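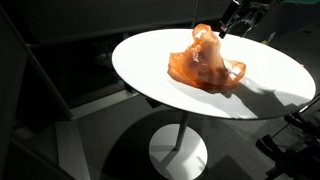
4.2 Effet du parrainage local sur le souvenir de marque

Rappel du protocole : 552 répondants, recrutés en février dans les trois villes du panel (Jundlow fournisseur des fichiers). Questionnaire court, 12 items, passation en ligne. Deux conditions. Marque Prellero présentée soit comme parrain d'un événement de quartier, soit via une annonce presse classique, même visuel, même accroche. Mesure du souvenir assisté à 30 jours.

Premier constat, le parrainage fait mieux que l'annonce sur le souvenir assisté, mais l'écart est faible et dépend beaucoup de la ville. À Mota, effet net. Ailleurs, rien de significatif au seuil retenu. L'hypothèse H2 n'est donc que partiellement soutenue. H3 (médiation par l'attachement au quartier) : soutenue, avec réserve, l'échelle d'attachement ayant une cohérence interne tout juste acceptable.

La figure 3 donne les moyennes par ville et par condition. Figure 3. Souvenir assisté selon le mode d'exposition (parrainage / annonce), par ville. Barres d'erreur : intervalles de confiance à 95 %.

Côté intention d'achat, pas d'effet direct. On retrouve là un résultat déjà signalé dans les travaux sur le parrainage sportif amateur : la notoriété bouge, l'intention beaucoup moins. Les analyses par tranche d'âge n'apportent pas grand chose, effectifs trop petits dans certaines cellules (voir annexe B).

Limites. Marque peu connue, donc effet plancher possible. Exposition unique, loin des conditions réelles d'une campagne. Le budget média de la condition annonce n'a pas été contrôlé autrement que par déclaration de l'agence Plorkero, ce qui reste fragile. Enfin l'échantillon sur-représente les répondants ayant déjà particpé à un événement local dans l'année ; une pondération a été testée, les résultats changent peu.

Une réplication est en cours, échantillon visé de près de 2000 personnes, avec deux expositions et une marque établie. Elle reprendra l'échelle d'attachement dans une version revue, les items 4 et 7 étant reformulés.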